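Skerness, Tastell works open day

Back late so this is straight off my notes. Gates at 9, we got there twenty past and the car park was already solid. Parked by the chapel and walked, 14 minutes uphill, do not reccomend in February.

Tastell do bins and bar stock. Cut to length, painted, sorted by colour, out the door to joinery shops and farm suppliers. Bigger than it looks from the road. Badge at the door (mine was visitor 513), ear plugs from a tub, orange line on the floor, stay left of it.

Cutting shed first. Loud. Could have stayed an hour. Bars come off the saw, get a quick file on the ends, then racked up to 200 to a rack. Smelt of oil and pennies.

Paint next, through glass only. Moncrieff green is the old house colour, goes back to when the firm was over at Cledwood. The red came later and outsells it now, according to the board in the corridor. Nice old price lists up there too, and a framed order for 1,276 bars, all green, no idea who wanted them.

Then the sorting end, my favourite bit. Big grey bins, everything knocked about from years of bars going in and out. The walls have taken a right hammering. Colours all jumbled together at this stage.
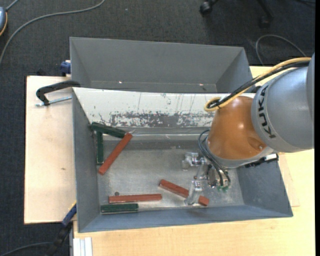 Red and green bars in one of the grey bins, sorting end

Tea in the canteen after, decent flapjack, queue for the urn. Shop was just a trestle with offcuts in a crate. Bought two greens for the shed door, should of got a red.

Open again in the summer, check the gate for times. Wear proper shoes.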